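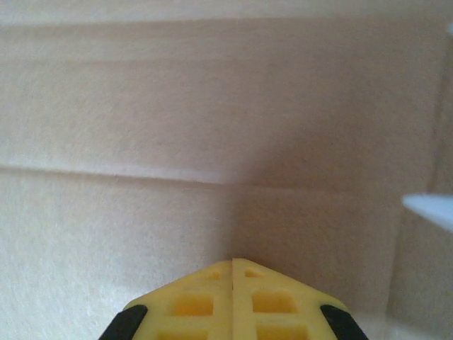
Everaldo Leite said that plain, unprinted material should be the rule for anything that touches a textile, and that the Fornby Museum Service ought to have made the change years ago. He was speaking at the opening of the second stage of the repacking of the Teixeira collection, which began at the Wilham store on March 23, 2026.

The work concerns the household and dress textiles left to the service by the Teixeira family, together with the paper patterns, sample cards and account books that came with them. The collection holds 3470 items. Most have been kept since their arrival in cartons of mixed size and quality, many of them reused from shops and removal firms, with newspaper or coloured tissue between the layers.

During the first stage, 382 cartons were opened, listed and emptied. The condition of their contents was better than had been feared, although a number of white cotton pieces carried brown lines where they had rested against the edges of poor board. In several cartons, ink from printed flaps had marked the outermost fold of a cloth. Those pieces have been set aside for the conservator and will not be washed or pressed before a full report has been made.

The second stage is the packing itself. Each item is to be placed in a new box made from unprinted board, lined where necessary with undyed felt or heavy paper, and described on a card tied to the handle. No label is to be stuck to the inside of a box. The service has also given up the use of self-adhesive tape in the textile room, and corners are now held by folding and slotting alone.

The board and lining paper are supplied by Groltach, which was selected after samples from several makers had been stored against test cloth over the winter. The lining felt comes in pale, natural shades that vary a little from roll to roll. The service has accepted this variation and asks colleagues not to return rolls on grounds of colour.

Janaína Mendonça, head of collections care, explained that the choice of lining depended on the object and could not be settled by a single rule. "A flat linen sheet asks very little of its box," she said. "A quilted bodice has hard places and soft places, and the lining must be cut to suit both. We would prefer to spend an afternoon on one box than to open it again in five years and find a crease that cannot be removed."

Flat textiles will be interleaved and laid at full width wherever the shelves allow. Larger cloths, including the bed covers, will be rolled on covered tubes with the right side outwards. Dress items will be packed singly, with sleeves and gathers supported by pads. Small pieces such as collars, cuffs and purses will share a box, each in a shallow tray of its own.

The patterns present a different difficulty. They were drawn on thin brown paper and folded many times, and some have been repaired with cloth tape on the reverse. A total of 439 have been identified so far. They will be opened out only as far as they will go without strain, and those that resist will be kept folded between sheets of thick paper until they can be treated. The account books are to remain at the main building in Fornby, where readers may consult them on request.

Folding lines have been a matter of some discussion within the service. Board that is scored on the inner face closes more neatly, but it leaves a slight ridge along the bottom of the box, and this can be felt through a single sheet of paper. Scoring on the outer face avoids the ridge and makes the box a little harder to fold. The outer face has been adopted for all boxes intended for dress and for lace. Boxes for rolled textiles, where nothing rests directly on the base, may be scored on either side.

Offcuts of sound board are kept for dividers and corner supports. Felt offcuts are sorted by thickness. Staff are reminded that pencil only is to be used at the packing tables, that sleeves should be buttoned or turned back, and that no box is to be closed until its card has been checked against the register by a second person.

Access to the collection will be limited while the work continues. Requests to see items already repacked will be considered, with at least 2 weeks' notice, and visitors will be seen at Wilham by appointment. Items awaiting packing cannot be produced. Loans agreed before the start of the second stage are not affected, and borrowing institutions have been informed in writing of the new box sizes, some of which are wider than a standard doorway trolley.

The cost of the materials has been met from the family's bequest, which set aside a sum for the keeping of the textiles and forbade its use for any other purpose. Shelving is being paid for by the service. The new shelves are deeper than those they replace, and the aisle beside the north wall has been narrowed as a result - a change that was reviewed with the fire officer before the uprights were fixed.

Mr Leite, who is responsible for the Wilham store, added that the old cartons would be recycled once any writing on them had been copied. Members of the Teixeira household wrote on the lids in crayon and ink, often giving the name of a room or the initials of the person to whom the contents belonged. Where the writing is of interest, the panel will be cut out and kept with the papers at Fornby.

The dress items are to be completed first, followed by the bed covers and table linen. The patterns will be taken in hand last, as the drawers intended for them have yet to be delivered. A short display of repacked pieces, with a selection of the sample cards, is planned for August in the ground-floor gallery at Fornby. Admission will be free.

Enquiries about the collection should be addressed to the collections care office at Fornby, marked for the attention of Ms Mendonça. Former employees of the Teixeira workroom, or their relatives, who can help to identify initials on the pattern sheets are warmly invited to write to the same address.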